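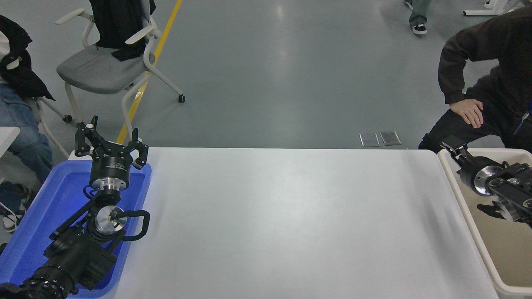 Anas Tawfik wants the table surface matte before we do any more sorting on it, and he would put a mat down today if there were one long enough. My view is that a mat moves under small parts and we would be trading one problem for another. Left open until the Grollow sample arrives.

July, 14:20. Table layout, second pass.

Top is white, smooth, rounded corners. Overhead lights reflect in a band across the middle. Lux meter at the center read 433 with the window blinds down, 1246 with them up. Blinds stay down for now.

Blue tray on the left, beige bin on the right, both beside the table and off the top. Keeps the full surface clear between runs. Unsorted parts go in the blue tray, finished ones in the beige bin. Do not swap them, the Jisdale sheets are written that way round.

Batch for this afternoon: 220 Rerno clips, mixed sizes. Spread them in lots of 20. Larger lots overlap and have to be separated by hand, which took roughly as long as the sorting did.

Wipe-down: dry cloth only. The Belhaj cleaner left streaks on the offcut and made the glare worse.

To do:
Check top for level, far edge first.
Second meter reading after 17:00.
Ask Grollow whether the matte film can be cut to a rounded corner or only square.
Chairs stay behind the yellow stripe.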